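Old Office Computers Get a Second Life at Stivora Repair Room

The Stivora community workshop has started a new program to take apart and rebuild old desktop computers, and the first machines will go to families and small schools in the area before the end of August.

The computers were given by Widov, a bookkeeping company which moved its staff to laptops this year. In total 228 desktops arrived at the workshop, most of them with dust inside and many with no hard drive. They are now standing on shelves along the back wall of the repair room, and every one has a paper label with a number.

"People think a computer is finished when it becomes slow," said Zubaida Soomro, who leads the program. "In many cases the board is still good. It needs cleaning, more memory and a little patience."

The work begins with opening the case and taking out the memory and the processor. These small parts are tested separately on another table. The board stays in the case, where it is checked for damaged capacitors and bent pins in the processor socket. A new coin battery is put in every machine, also when the old one still has some power.
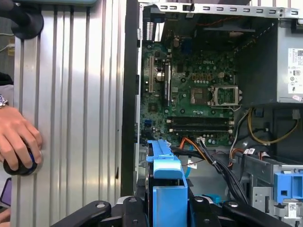 The socket is the part where beginners must be most careful, according to Waqas Mirani, who teaches the Tuesday evening group. The pins are very thin and it is almost impossible to make them straight again. In the first month the group lost three boards in this way. Mirani now asks all new members to practice on a broken board before they touch a good one.

After the check, the processor goes back with fresh thermal paste, and memory is chosen from the parts that passed the test. Then the computer must run for one night without an error. If it fails, it is used for spare parts, and the metal is sent to the recycling company Radwan.

A finished computer is sold for 20 dollars, and schools pay nothing. The money is used for batteries, cables and cleaning material. The workshop says it has already received requests for more than 200 machines, so there will probably be a waiting list.

The program also received $3,702 from the Hirkix fund, which paid for two work tables and new tools.

The repair room is open on Tuesday from 5 p.m. to 9 p.m., and visitors do not need to have experience. Persons who want to give an old desktop can bring it at the same time. Monitors and printers are not accepted at the moment, as the storage room is full.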